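Kelemen, series one: progress report to the Bonura fund
28 October 2023
Prepared by Mared Cadwaladr, production office, Clorberg

You asked for a short account of where the fantasy series stands now that the first cast photographs are out. I have tried to keep the publicity department's adjectives out of it.

Filming on the first four episodes is finished. Episode five is three days short, all of them exterior days at the harbour, and I would not rely on the revised schedule until the boat hire is signed. Lâm Đặng has told the crew that the days will be made up in March. He said the same sort of thing about the castle interiors, which ran over twice.

The photographs went out to 90 outlets and the trade press picked them up quickly. The trailer page has had 600 comments. Prisulura, who run the campaign, call this a very strong response. I have read a fair number of them and a good many are people arguing about one wig. Whether that turns into viewers is anybody's guess, and I would ask the fund not to treat the comment total as a measure of anything yet.

Newsletter sign-ups are the better figure. There are 1,812, of which 812 came in before the photographs were released. The campaign report credits the whole lot to the photographs. I have asked for that to be corrected.

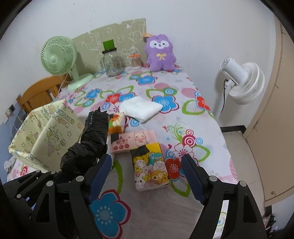

Costume is over budget, mostly on the court scenes in episode three. Thu Trình has cut the remaining new builds and will re-dye existing cloaks for the wedding. She is confident they won't be recognised. I'd like to see them under the lights before I agree, as viewers of this kind of programme do pause and compare.

Casting for the older queen is settled. Tươi Tiêu has signed for all eight episodes with an option on a second series. The option costs us nothing until it is taken up, but I am still unclear why we are discussing a second series at all when we haven't a locked cut of the first episode.

On effects, Xuân Trương has delivered test shots of the sea serpent. The head is good. The movement in water isn't, and the supplier's promise that it will "settle down in the final render" is one I've heard on other productions.

We are requesting release of the next instalment on the agreed date, less the part tied to episode five. That should stay with you until the harbour days are shot.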